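# The Rotska Wool and Linen Wash, from Clilten

We get more letters about washing than about anything else we sell, and most of them begin with a jumper that has gone in the wrong load.
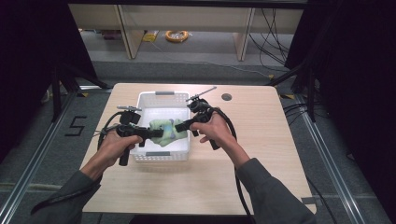 So a few years ago we stopped sending people off to the supermarket with a list of things to avoid and made a wash of our own. Rotska is a plain liquid for the clothes and cloths you'd be sorry to lose: lambswool, old linen, baby blankets, silk scarves, the tablecloth that only comes out when the whole family does. It's mixed for us in small batches at Haslam and bottled in the same building, and we have used it at home (on everything from bedsocks to a very elderly christening gown) for long enough to be rather fond of it.

## What it's like to use

It's thinner than you might expect if you are used to supermarket liquids, and it doesn't make a great mountain of suds. Please don't add more on that account! We all did it at first, and all it got us was extra rinsing. One capful does a basin of hand washing, and two will see to a full machine load on the wool or delicates setting. If your water is very hard you can go up to three for the machine, though do try two first and see how you get on.

The scent is a light one, lavender with a little cedar behind it, and it has mostly gone by the time things are dry. There is an unscented version as well, which started out as a favour to customers with sensitive skin and now sells very nearly as well as the other. We'd choose that one for baby things, and for anything that will be folded away in a drawer with its own lavender bag, where the two scents can get a bit much.

## Washing by hand

Fill your basin with cool or barely lukewarm water and stir the wash in before the clothes go anywhere near it. Put the garment in, press it gently under, and leave it alone for ten minutes or so. You don't need to rub. Cuffs and collars can have a drop put straight on and be worked between finger and thumb, but the rest will look after itself.

Rinse in water of the same temperature until it runs clear. Wool hates a shock, and a lot of the shrinking people blame on the soap comes from a hot wash followed by a cold tap. Lift the thing out in both hands, supporting the weight, then roll it in a dry towel and lean on it. Dry it flat, away from the radiator, and pull it back into shape while it's damp. In November, when nothing in our own kitchens will dry before the weekend, we change the towel underneath once or twice and that does help.

## Linen and cotton

Linen is a good deal tougher than wool and will put up with a warm machine wash quite happily. Iron it while there is still some damp in it, or don't iron it at all and call it relaxed, as we do with our pillowcases. Dyed linen should have its first wash by itself. The deep blues are the worst for this, and one of our tea towels has been a delicate shade of sky ever since we forgot.

## Sizes and prices

| Bottle | Scented | Unscented |
|---|---|---|
| Small, with measuring cap | £6 | £6 |
| Large refill pouch | £14 | £14 |
| Workshop drum, with tap | £54 | £54 |

The drum is really meant for guest houses and knitting shops, but several households have written to say they share one between neighbours, and we think that's a lovely idea. It's heavy, so have somebody with you when it comes off the van.

## Refills

Bring any clean bottle to the shop at Ollville and we'll fill it at the counter. It needn't be one of ours, so long as it has a lid that shuts properly. We take back empty pouches too, rinsed please, and post them off to be recycled whenever the box is full.

## Delivery and returns

Postage is £2 on the small bottle and free on everything else. Orders generally leave us the next working day, a little later in the run-up to Christmas. If you don't get on with Rotska, send back what's left and we'll refund you, opened or not.

Prices checked 30 May 2025. The unscented drum is out of stock until the next batch comes over from Haslam, but we're happy to put one by for you if you drop us a line.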